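Robot Club > Ask Us Anything > When Robots Get It Wrong

Why did the folding robot stop?

Robots are brilliant at doing the same thing over and over. But sometimes they go wrong, and that's when it gets really interesting! Wai-kit Ko works at Skonden, where a robot called Jovine is learning to fold clothes. One afternoon in August, Jovine picked up a pair of jeans, gave a little jerk and froze with one leg in the air.

What had happened? Jovine has two fingers that close together, a bit like your thumb and first finger when you pick up a crisp. To fold something, it has to pinch just one layer of cloth. Jeans are tricky! They are thick and heavy, and where two pieces are sewn together there's a hard ridge called a seam.
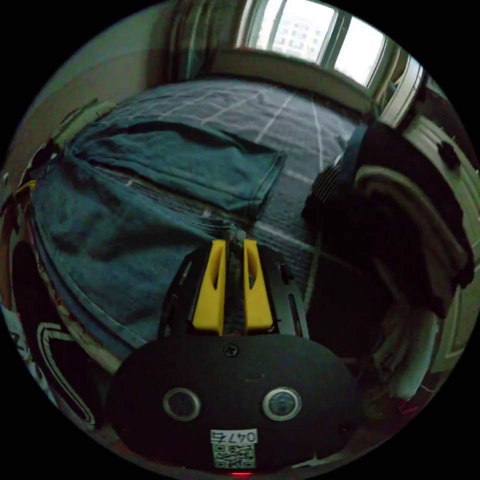
Jovine had pinched the seam, and the layer underneath as well. When it tried to lift one leg, the whole pair came too. The motor in its arm pulled harder and harder – and then a safety rule switched it off.

That rule is called a force limit. Jovine's was set at 35 newtons (a newton is a way of measuring a push or a pull). If the arm ever has to pull harder than that, it must stop and wait for a person. So the fold was a flop, but the safety part worked perfectly. Imagine if the cloth had been caught on somebody's sleeve!

Wai-kit pressed the big stop button before going anywhere near the arm. Then he looked in the robot's diary, a long list of everything it does, called a log. Jovine had tried 3,636 folds by then, and 267 of them had ended with too many layers in its fingers. Most of those were jeans!

Now Jovine does a tiny test lift first. It raises the cloth a little way and feels how heavy it is. Too heavy? It lets go, moves along a bit and tries again – clever!

Try it yourself: lay some jeans on your bed and fold one leg over using only your thumb and one finger. Can you pick up just the top layer? Now have a go at it with your eyes shut.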